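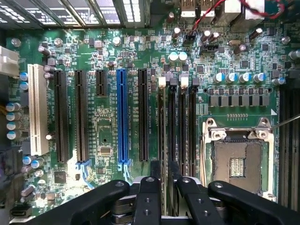
Progress report to the Lonano Fund, second quarter
Project: the Zamgate local newspaper archive
Prepared by Blagoje Ionescu, project lead

1. Where we are

The grant was for cataloguing and scanning the Zamgate Messenger, plus whatever else came out of the old print works with it. At the end of May we had finished 189 bound volumes, which takes us from the first issue to the year the paper discovered colour and used it mainly for carpet adverts. The remaining volumes are on the shelves in order, apart from the ones that were bound in the wrong order to begin with. We have left those as they are and made a note in the catalogue.

Every finished volume has been scanned, checked for missing pages and given a catalogue entry. The text search works well on the news pages and badly on the births and deaths, where the type is tiny and the printer was evidently economising on ink. Anyone searching for a great-grandmother should try several spellings, including some that are not names.

2. What has slipped

The photograph negatives. Our application said they would be sorted by Easter. They have not been. The boxes were labelled by subject, and the subjects turned out to be things like "Dinner", "Dinner (other)" and "Councillor, wet". We have changed the plan and are now matching negatives to printed pages, which is slower but gives us dates and, with luck, the councillor's name.

We are also two weeks behind on the index of court reports. Mujić, the bindery, kept 8 volumes longer than agreed while they waited for the right cloth. The repairs are excellent and the invoice was as quoted, so I have complained only mildly.

3. Public sessions

We ran two Saturday sessions at the library, as promised. The first was on reading old adverts and was full. The second, on the history of the letters page, had a smaller audience but a much louder one, and a disagreement about the 1960s bus station had to be moved into the corridor. Several visitors have offered scrapbooks. We have accepted the scrapbooks and politely turned down the piano.

The school pack is in draft. The teachers who read it liked the source material and asked for fewer paragraphs by me. These have been removed.

4. Money

Spending is within budget overall. Binding and repair is slightly over, printing is well under, and we would like your agreement to move the difference from one line to the other. Archive boxes from Plamosell went up in price after we had ordered the first batch, so we bought the second batch early - it is now stacked in my office, and meetings are held standing up.

Travel remains at nothing. The collection is downstairs.

5. Risks

The lease on the storage room is up for renewal and the landlord has been slow to reply. We have asked twice in writing. If we have to move, the volumes will need proper crates and a dry van, neither of which is in the budget. I would sooner raise this now than in the next report.

The other risk is copyright in the cartoons, which were signed only with a drawing of a duck. We are making enquiries.

6. Next quarter

Finish the court index. Get through the negatives as far as the end of the 1970s. Put the first part of the catalogue online for readers to try, with a form for corrections, of which we expect a great many about football.

Decisions needed from the Fund: the transfer between budget lines in section 4, and whether you want your logo on the catalogue's front page or only on the "about" page. The version we were sent is very small and goes fuzzy when enlarged, so a bigger one would be welcome either way.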